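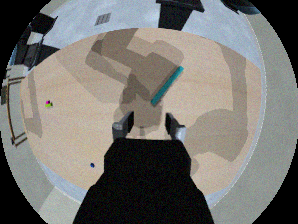 Section 4: Your first pick in the simulator

OK, so by now you've got the club software installed (Section 2) and your login works (Section 3). If either of those isn't true, go back, because nothing past this point will make sense. I wrote this section after our February sessions, when I kept getting the same questions over and over, so most of it is just my answers typed up.

We do all our first picks in the round table room. The Dunville team trains in the same one, so if you practice with them your scores will mean the same thing.

Before you start

You need the Zosudent launcher, a mouse with a real scroll wheel (trackpads are miserable for this) and a controller if you have one. Close your browser. I mean it! The old club laptops have a hard time with the shadows, and a browser with a pile of tabs open will drag everything down to a slideshow.

4.1 Loading the room

1. Open the launcher and click Practice, then Tabletop.

2. Pick "Round table, gripper view" from the list. The one called "Round table, side view" is for judges and it won't let you drive.

3. Type a seed number in the box. Use 19 for your first try, so we're all looking at the same layout and I can help you over chat.

4. Press Load and wait. The first load is slow while the textures build. After that it's quick.

You'll be looking down at the tabletop from the gripper's point of view, with the black gripper body at the bottom and the two grey fingers sticking up from it. There are chairs and bits of the room past the rim of the table. Ignore all that, you can't reach it and there are no points out there.

Note: If the fingers start out closed, tap O once. You want bare tabletop between them before you move anywhere.

4.2 Lining up on the bar

The bar is the slim teal one lying at an angle. It's your target for the whole section. Leave the little pink and yellow-green piece and the small dark blue one alone for now, those come back in Section 6.

5. Set the speed slider to 200. The default is 2000, which is fine once you know what you're doing and terrifying before that.

6. Slide the gripper toward the bar with the left stick (or the arrow keys) and stay high. Don't touch the height control yet.

7. Rotate the wrist until the fingers will close across the narrow width of the bar. Most people try to grab it end to end the first time. The fingers don't open that wide, so you just end up shoving it across the table.

8. Nudge yourself over the middle of the bar. Use the single-step keys for this, they're so much easier than the stick.

Caution: Don't use the shadows to judge your height! The arm throws big soft ones all over the tabletop and they'll fool you every time. Read the height number in the corner of the window instead.

4.3 Going down and closing

9. Hold the scroll wheel in and roll it toward you to lower the gripper. Go a bit at a time and watch the height number.

10. When the number turns green, stop. If it goes red you've pressed into the table, so roll back up until it clears.

11. Tap C to close. The fingers stop by themselves when the grip force reaches your limit (set it to 3000 in the Maeng settings panel, under Contact).

12. Lift slowly. If the bar comes up with you, hold still and press S to save the run. If it slides out, tap O, go back up and start again from step 7.

Note: A bar that swings when you lift it was gripped too close to one end. It still counts as a pick, but you'll hate yourself in Section 5 when you have to put it down on a line.

4.4 When it goes wrong

The bar fell on the floor. Press R to reset. You can't go down there and get it, I've tried.

Everything is jerky. Turn shadows to Low in the Risix display menu. They'll look blocky and that's fine, it won't change your score. Restart the launcher afterward or the setting doesn't stick.

The gripper goes the wrong way when you push the stick. You've got Mirror turned on. Somebody always does. It's the checkbox right under the speed slider.

The layout doesn't match mine. Check your seed, then check your launcher version. Anything older than the 4th March update shuffles the pieces differently even with the same seed.

4.5 What to turn in

Do five saved picks on the same seed, then five more with any seeds you like. The run files land in your Zosudent folder under Practice. Put the whole lot in the club drive under your team name and leave the failed runs in there too, please. I look at those first when I'm figuring out what to go over at the next meeting.

Once your ten are uploaded you can move on to Section 5, Placing on a line. Put your speed back up a little before you start it.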